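Friday, nearly midnight

Home, fed, shoes off. I've got the ABC murmuring in the next room and a cup of tea I'll forget about, so I'd better get this down while it's still in my head.

The Ingate Courier goes to fortnightly from the end of March. Valdis told us at the morning meeting, standing up, and Valdis never stands up. Sixty-six years of coming out every week and that's that. The Kandpal family are hanging on to the masthead and they swear there'll be no more redundancies this year, which I'd like to believe (I did notice the words "this year").

I didn't say anything clever. I asked who'd be covering council, because council meets weekly at budget time and a fortnightly paper will be reporting decisions after the submissions have closed! Valdis said we'd put it online. I said half of our readers out past Zerkidton can't load a web page without standing on the tank. Bit of a silence after that.

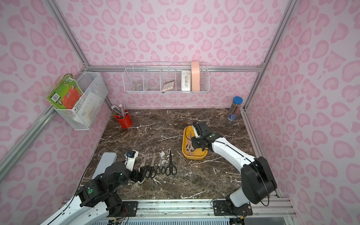 So then it was numbers, and I wrote them on my hand like a cadet. We've got 3,032 paying subscribers, print and digital together. To stay weekly we'd need another 2,000, and we put on 6 last month. Six! One of them was my aunty, and she only wanted the crossword.

Went for a walk at lunch to be cross in private and ran into the bloke from the hardware, who already knew. He'd heard it at the bakery. We couldn't have broken that story if we'd tried. He wanted to know if the footy tables would still be right, and I told him yes, they'd be right, just old.

Spent the arvo finishing my piece on the Pramivau water licence, which I've been chipping away at since before Christmas. The department finally sent the documents and they've blacked out so much that page four is one word and a full stop. The word is "however". I rang the media line and got a very polite young woman who told me to put my questions in an email, and I said I had, and she said to put them in another one. I did. I'm going to print the "however" page as is, if Valdis lets me – I reckon it says plenty.

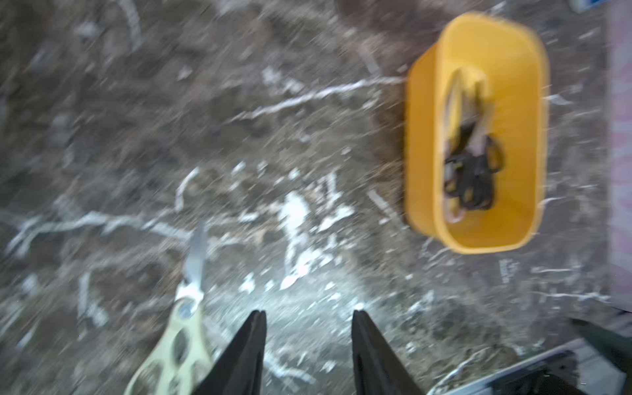 Dark brown marble with white veins, all a blur.

Valdis drove me home because my car's still at the mechanic. We sat out the front with the engine off for ages. Full name on the letterhead, Valdis Dambrauskienė, editor, and she told me she still gets mail addressed to Mr. She thinks we should do a proper farewell to the weekly, with letters from readers and the old front pages, the flood one and the one with the upside-down photo of the mayor. I said wouldn't that look like a funeral notice? She said well, people read those.

I'll do it, of course. I've already started a list on the back of the power bill. I want to find whoever delivered the paper on a bike back in the early days, if they're still around, and I want the woman who wrote in every week about the roundabout.

Must ring the court registry first thing Monday about the adjourned matter, and chase that second email. Also milk. And I've let the tea go cold, so bed.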